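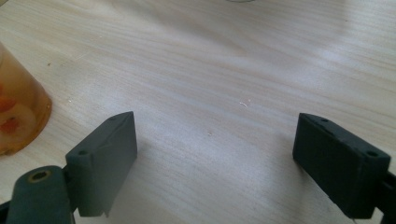 March, 7.40 am

Nudumix trial, Flernbridge tap water. Second batch came out stiff again, like putty. Let it down with 2 spoons of water, stirred, left it covered. Better after lunch but still drags under the knife.

Weights
Dry mix 976 g. Whole bucket 1,953 g on the old scales – not sure I trust them, they drift when the heater's on. Check against the Ziółkowski set.

Test boards
Lotby offcuts, sanded and wiped. Thin coat on the first, thick on the other. Thick one has hairline cracks at one corner already, thin one fine so far. Dont touch before tommorow.
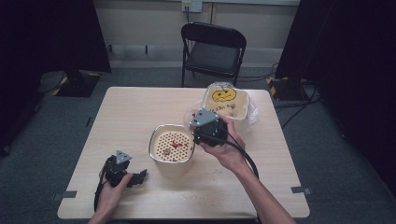 To do
Order more 3,000 grit paper
Label the tubs!!
Try colder water, same weights
Wash knives before it sets on them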